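Lidik Support > Kender tidy-up kit > Ticket 62

Subject: Gripper stops short of small light items on polished table
Status: Open, waiting on customer
Product: Kender tidy-up kit, trial license
Site: Pîrvu guest house, front sitting room

Reported problem
Customer is trying the kit on a table-clearing routine before deciding whether to buy. On the dark polished table the arm goes to crumpled tissue and similar small trash, closes the fingers above it, and reports "item held" with nothing in the fingers. The same routine runs fine on the painted side table in the hall.

Setup
Kender software, current release. Wrist camera on auto exposure. Speed set to 4. Grip force at factory default. Fonix depth add-on installed but turned off by the customer in July.

Log

Entry 1. Asked customer to run the finger zero routine and send the result. Zero is good. Fingers meet evenly.

Entry 2. Went through the saved runs. The depth estimate is picking up the reflection under the item as part of the item. The software takes the middle of the two as the target and the fingers close in the wrong place. White items are the worst case because the pale reflection is easy to confuse with the item.

Entry 3. Asked customer to turn the Fonix add-on back on and lock exposure at 3,000. Customer says the add-on was off because it made each pick slower. Confirmed that it does. Left it on for the test.

Entry 4. Customer ran 18 picks with the new settings. One miss, on a flat piece. False "item held" messages have stopped.

Entry 5. Remaining question is grip force. Customer wants to know if the default is too much for soft items. Suggested dropping it one step and running the same set again. Do not change exposure at the same time or we won't know which setting did what.

Entry 6. Customer asks if the add-on is part of the purchase price. It is in the trial but sold separately after that. Passed to sales for a quote. Ticket stays open until the grip force results come in.

Attachments (2)

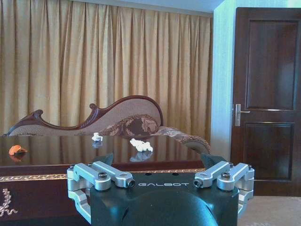
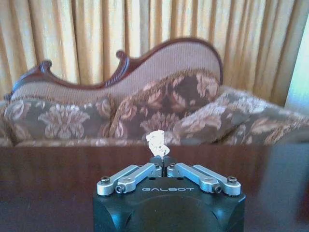
Sitting room table. First: white pieces and orange item on the tabletop. Second: white piece held between the fingertips.

Comments (3)

glossytop: Same trouble on a lacquered desk. Locking exposure helped some but I still needed the add-on.

rm_hallway: The trial page should say the add-on costs extra. I found out after I had set everything up.

Lidik Support: Thanks, we have asked for the trial page to be changed.

This site uses cookies to keep you signed in. Accept | Settings

© Lidik | Contact support | Back to top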